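The Little Things Drawer, Part 4

Hello again, and welcome to everybody who found their way over after the June letter! We're nearly 3000 readers now, which makes my head spin a bit when I remember I used to send this to my cousins and the lady who cuts my hair.

I promised you a tabletop month, so a tabletop month is what you're getting. Get comfortable. 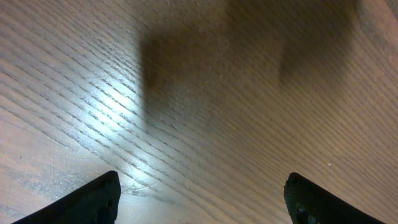
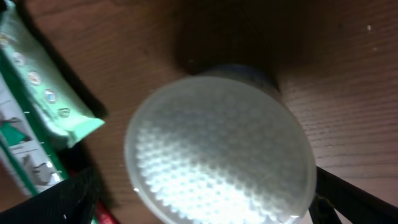

I have been thinking a lot about where small stuff lives when it doesn't live anywhere. You know the kind of stuff I mean. Travel bottles, lip balm, a roll of mints, the lid to something you threw out in the spring. In my house it all drifts to whatever flat surface is closest to the door, and it stays there until company is coming. So this month I picked one surface and went after it, one handful at a time. The easy ones are things like that mint-green package with the crimped end, because a wrapper is a wrapper and you either put it away or toss it. The tough ones are things like the round white piece with all the little raised nubs on its face. It isn't big, it isn't trash, and it doesn't match any of the bins I already own. Every house has a dozen of those, and they're the reason most drawer plans fall apart by the second week.

What finally worked for me was giving up on sorting by type. I used to have a bin for "bathroom" and a bin for "kitchen" and one for "papers," and the odd things just floated between them forever. Now I sort by how often my hand goes looking. If I reach for it daily, it gets a spot in the front of the drawer. Weekly goes in the back. Anything less than that goes into a shoebox on the closet shelf, and the shoebox gets one look per season. That's it! I timed myself and the whole drawer took 20 minutes, including a stop to eat a cracker.

For the dividers I've been using the Lerka trays, the shallow ones, and I like them a lot. They slide when you pull the drawer open too fast, so I put a dab of museum putty under each corner. A reader wrote in to say she likes the Rikero set better for deep drawers – I haven't tried it, but she seems like a person who knows her drawers, so I'm passing it on.

Now, about the table itself. A bare wood top with a strong grain is my favorite thing in any room and I will not be talked out of it. Yes, you can see every speck of dust on it (there's a tiny white one in the second picture, if you're the type who looks, and I am very much the type). I wipe along the grain with a soft cloth, barely damp, and then go over it again dry. I skip the sprays. I had a lemon one for years and it left a film I could write my name in.

Next month I'm taking on the hall closet, and I'm already nervous. If you have a good trick for single gloves, please send it. Replies come straight to me, and I read them all at breakfast, usually with jam on my sleeve.

Effiong Street swap table is open again at 4, same porch as before. Bring a bag!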